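Storage and Retrieval of Small Bits in a Shared Workroom

Final Project Report
Introduction to Product and Workplace Studies
Submitted by Consuelo Bedoya

Abstract

This report examines how the design of a storage case affects the return of small parts in a shared workroom. The study was carried out in the Fesimstead workroom during the spring term and was completed in June. Students who borrowed screwdriver bits were observed over 32 sessions, and 20 of the borrowers completed a short questionnaire. Two arrangements were compared: an open tray and a flat case with a hinged lid and individual slots. The case produced more complete returns, although borrowers found it slower to use at the start of the study. Recommendations are given for labeling, for the placement of the case on the table, and for the wording of the borrowing sheet.

1. Background

The Fesimstead workroom is used by students from several programs. It holds worktables, a wall of drawers, and a set of hand tools that may be borrowed during open hours. Larger tools such as clamps and mallets are hung on a pegboard and are seldom missing at the end of the day. Small parts are a different matter. At the beginning of the term, the room's inventory sheet listed 23 screwdriver bits in regular use, and 7 of these could not be found when the present study began. Several were later recovered from other drawers and from the pockets of shop aprons.

The problem was first raised in a class discussion on the care of shared equipment. Two explanations were offered at that time. The first was that borrowers were careless. The second was that the open tray in which the bits were kept gave borrowers no way of seeing whether the set was complete. The second explanation seemed more open to testing within a single term and was adopted as the starting point for this project.

2. Purpose and Questions

The purpose of the project was to find out whether a case with a fixed place for each bit would improve the return of the set. Three questions were asked.

Does a slotted case lead to more complete returns than an open tray?

Does the case make it harder or slower for borrowers to find what they need?

Where on the table should the case be kept, and how should its lid be positioned during use?

The third question was added after the first week, when it became clear that the lid was affecting the way people worked.

3. Materials

The open tray was the one already in use in the workroom. It is shallow and has no dividers. Bits were placed in it in no particular order, and a borrower looking for a given size usually had to turn several of them over to read the markings.

The case was obtained from Duvgate, a supplier of shop furnishings that the workroom has used before. It was listed in the supplier's catalog under the name Noguchi, and it is referred to in this report simply as the case. It opens flat on the table. The lid has a wood-grain finish and the base is made of plastic, with small rectangular slots set out in rows.

No changes were made to the case during the first half of the study. In the second half, paper labels were prepared for the drawer in which it was stored, but the slots themselves were left unmarked so that the two halves could be compared fairly.

4. Method

The sessions were divided equally between the two arrangements. The tray was used first, and the case replaced it at the midpoint of the study. Borrowers were told that the storage of the bits was being reviewed. They were not told that returns would be checked, as this might have changed their behavior.

At the close of each session, the contents of the tray or case were compared with the inventory sheet. Missing bits were noted by size. A search of the room was then made, and any bits that turned up were put back before the next session so that each session began with the same set.

Time to retrieve a bit was recorded with a wall clock during a smaller number of sessions. These times are not precise, and they are used here only to support general remarks. A record of the table layout was also kept under the heading Video in the project folder, together with written notes on the position of the lid.

The questionnaire was handed out in the final week. It asked borrowers which arrangement they preferred, whether they had ever returned a bit to the wrong place, and whether they had any suggestions.

5. Table Layout

The position of the case on the table was considered in some detail. In the original layout, the tray stood at the far edge, beside the wall, among whatever other items were being kept there. Borrowers had to reach across their own work to get to it, and in busy sessions the tray was often pulled forward and left wherever there was space.

For the second half of the study, the case was assigned to the middle of the table. Other items were moved back against the wall, including packaged goods and display pieces that belonged to other classes. It was not possible to remove these items altogether, as the table is shared, but keeping them in a single row left the working area free for the case and for the task at hand.
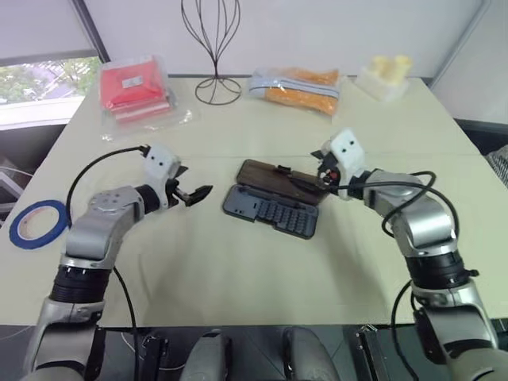
Page last changed: June, 7:20 p.m.

With the case in the middle of the table and its lid open toward the wall, the rows of slots face the person who is working. This position was preferred by most borrowers after a short period of trial. When the lid was opened toward the borrower, it covered part of the work surface and was frequently closed by accident. When the case was turned sideways, the lid took up space needed by the person at the next place.

The lid also serves as a signal. An open lid shows others at the table that the set is in use. A closed lid was generally taken to mean that the set had been checked and could be put away. This custom was not part of the instructions and developed among the borrowers themselves. It was later written into the borrowing sheet.

6. Results

6.1 Completeness of returns

Returns were more complete with the case than with the tray. With the tray, a session ending with every bit in place was unusual. With the case, it became the normal result by the third week of use. Most of the remaining losses involved a single size, the one used to assemble the folding stools, which borrowers tended to leave in the driver.

Bits left in the driver accounted for more of the missing items than had been expected. Neither arrangement offers a solution to this. The case does make the gap easier to notice, and on several occasions a borrower was seen to look at an empty slot and then go back to check the driver.

6.2 Ease of use

Borrowers took longer to find a bit in the case during its first week. This was attributed to the unmarked slots. Once a fixed order had been settled, with the smallest sizes at the left, retrieval became faster than it had been with the tray. New borrowers who had not learned the order continued to have difficulty.

6.3 Questionnaire

A clear majority of those who answered preferred the case. The reasons given most often were that the set looked tidy and that a missing bit could be seen at once. Those who preferred the tray said that it was easier to drop a bit into it when their hands were full. One borrower wrote that the case "makes you finish the job before you walk away." Another asked for a second case so that two groups could work at the same time.

Several answers mentioned bits returned to the wrong slot. This does not affect the completeness of the set, but it slows down the next person and was the most common complaint about the case.

7. Discussion

The results support the view that losses in the workroom are connected to the way the bits are stored. The same people used both arrangements, and the rules for borrowing did not change until the study was over.

Some caution is needed. The tray was always used first, and borrowers may have become more careful as the term went on. The case was also new, and new equipment is often treated with more respect than old. A stronger design would have alternated the two arrangements from week to week. This was considered at the planning stage but was set aside because the drawer would have had to be relabeled each time.

The change in table position is a further difficulty. The case was moved to the middle of the table while the tray had been kept at the far edge, and the effect of the container cannot be fully separated from the effect of its location. A follow-up study could place the tray in the middle position for a few sessions and compare the outcome.

8. Recommendations

The slotted case should replace the open tray for all screwdriver bits.

Each slot should be marked with the size of the bit it holds. Engraved or printed markings are preferred to paper labels, which began to lift from the drawer before the end of the term.

The case should be kept in the middle of the table during open hours, with the lid opened toward the wall. Items that belong to other classes should stay in one row at the back.

The borrowing sheet should include a line asking the borrower to check the driver before closing the lid.

A second case should be purchased if the budget allows. Group assignments are heaviest in the last month of the term, and the single set was often in demand by two groups at once.

9. Acknowledgments

Thanks are due to the students who completed the questionnaire and to the workroom staff, who allowed the tray to be taken out of service for the second half of the study. The inventory sheet and the blank questionnaire are kept with the project folder in the Fesimstead workroom and may be consulted during open hours.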